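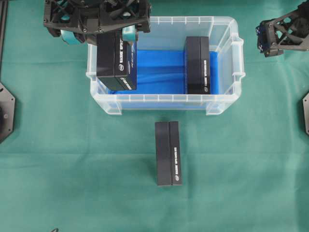 A bin-packing demonstration with two grippers. One box is held over the left half of the bin.

Demonstration collection (robot learning)

Reading time: 8 minutes

Demonstration collection is the gathering of recorded task performances for use in training a robot control policy. A person performs or directs a task, the equipment records what the sensors saw and what the arms did, and the result is stored as an episode. A learning system is then fitted to many such episodes so that it can produce similar actions from similar observations. The method is used mainly for handling tasks that are hard to write out as fixed motions, such as packing, sorting, folding and shelving.

The term covers the recording itself and the work on either side of it: choosing the task, laying out the workspace, setting the start conditions, checking the episodes and discarding the bad ones. It does not normally cover training, which is treated as a separate stage even where the same staff do both.

Terminology

An episode is one continuous recording from a defined start condition to a defined end condition. A task is the instruction that the episode is meant to satisfy, for example "put the boxes in the bin." A set is a group of episodes that share a task and a workspace. The person who performs the task is called the operator or demonstrator. Older notes from the Gristport workshop use "run" for episode and "batch" for set, and the two vocabularies are sometimes mixed in the same file.

An observation is whatever the policy will be allowed to see at a given moment. It usually consists of one or more camera views and the joint positions of the arms. An action is the command issued in response, commonly a target position for each joint together with a gripper opening.

Methods of recording

Three methods are in common use.

In leader-follower recording, the operator moves a pair of small leader arms by hand and a pair of follower arms copies the motion. The action is read from the leader and the observation from the follower side. The operator feels little or none of the contact force, and new operators tend to close the gripper harder than necessary.

In kinesthetic recording, the operator holds the working arm directly and guides it through the task. The motions are accurate, but the operator's hands and forearms appear in the camera views. Sets made in this way are often replayed without the operator in order to capture clean images.

In handheld recording, the operator carries a gripper fitted with its own camera and no arm is present. The path of the gripper is recovered later from the video. It is fast and can be done in any room, at the cost of a further processing step in which some episodes are lost.

Workspace

A collection workspace is kept plain. A cloth of a single color is often laid over the table, which reduces glare and gives light or dark objects a clear outline. Cloth shifts when boxes are dragged across it, and wrinkles change from episode to episode. Opinion differs on whether this matters. The Zamero guide, written by Dalia Ouali, recommends leaving the wrinkles alone, on the grounds that a policy trained on a perfectly flat cloth will meet a wrinkled one sooner or later.

Camera placement is fixed before the first episode and is not altered within a set. A typical arrangement has one head view over the table and at least one fixed view from the side or above. A fixed view is sometimes partly blocked by something close to the lens. Such views are kept in the set if the blocked area is constant and the objects of interest remain visible in the rest of the image.

Printed marker patterns may be attached to grippers or to the table. They allow the position of a part to be computed from an image and are used for calibration checks.

Choice of objects

Rigid boxes are a usual first object. They have flat faces, hold their shape under grip and can be set upright or laid down, which gives several distinct start conditions from one item. Their main difficulty is similarity. Boxes of one product family may differ only in a few printed characters, and a policy working from a low-resolution view will not distinguish them. Where the task depends on the model name, at least one camera must be able to read it.

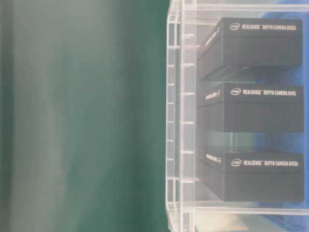

Boxes for two depth camera models, the D435i and the D415, in a clear acrylic rack. The printed names are the main cue for telling them apart.

Dark boxes raise a second problem. Matte black faces return little detail, and the seam between lid and body may be the only feature on a side that carries no label. Operators are asked to vary which face is turned toward the camera, so that the set contains labeled and unlabeled sides in fair proportion.

Clear containers and clear racks are harder. The walls of a translucent bin show the contents through the plastic, and the rim may be faint from above. Acrylic panels produce double edges and bright reflections that move with the viewpoint. Depth sensors frequently return no value or a wrong value on such surfaces. A colored lining laid in the bottom of a bin makes the inside easier to separate from the table, and it is recorded as part of the workspace so that later sets can either match it or deliberately leave it out.

Procedure

A collection session generally follows a written sheet. The one in use at Gristport, drawn up by Szu-yu Peng, reads in outline:

1. Power the arms and move both to the rest position.
2. Check every camera view against the reference still.
3. Set the objects according to the next line of the start table.
4. Start recording and wait one second before moving.
5. Perform the task at an even speed.
6. Return both arms to rest and stop recording.
7. Mark the episode as good, failed or unsure.
8. Reset.

The start table lists object positions and orientations in shuffled order. Without it, operators drift toward the placements they find easiest, and the set becomes narrow. For bin tasks the table also gives the position of the bin and states whether any box is already inside at the start.

In two-arm work, the operator decides which arm takes which object. The Gristport sheet requires the nearer arm to be used unless the start table says otherwise, with the idle arm held clear of the bin. Drukovier's practice is to leave the choice free and record it afterward as a label. Sets of the two kinds do not combine well, as the policy may hesitate between arms when the box is near the middle of the table.

Failed and corrected episodes

Episodes in which a box is dropped, jammed against the rim or placed outside the bin are marked as failed. They are normally kept in storage but left out of training. An episode that contains a mistake followed by a recovery is a separate case. If the box slips and the operator regrips it and completes the placement, the recovery is useful material, and many groups keep it with a note giving the time of the slip.

Deliberate recovery episodes may also be recorded. The operator starts from a bad position, such as a box leaning on the bin wall, and demonstrates only the correction. These are shorter than full episodes and are stored as a set of their own.

Set size

The number of episodes needed depends on the task, the range of start conditions and the policy. The Zamero guide suggests 100 episodes for a first trial of a single-object placement and 700 for the same task with several similar boxes and a movable bin. The largest bin and rack collection held at Gristport contains 3623 episodes and was recorded under 8 start tables. Ouali's guide cautions against judging a set by its count alone, and asks that the number of distinct start conditions be reported beside it.

Checking

Each set is reviewed before release. The reviewer plays the episodes at raised speed and looks for missing frames, a camera that has been bumped, a wrong task label or a start condition that does not match the table. Time offset between cameras is checked by finding a sharp event, usually the moment a box touches a surface, in every view. The El Ouafi format stores the result of this check in the header of each episode. Other formats keep it in a separate log.

See also: Calibration target; Imitation learning; Start table; Teleoperation

Page last revised 2022-01-13

Reader comments (3)

pallet_jack
The part about clear bins matches what we see. We lost most of a set to the rim. Lining helped some, but then the policy would not work in an unlined bin and we had to record again.

R.
Under Procedure, should step 7 come before the arms go back to rest? Our operators forget the result by the time they get to the keyboard.

stillcalibrating
Could someone add a section on frame rate? The article mentions missing frames but gives no guidance on how many can be missing before an episode is thrown out.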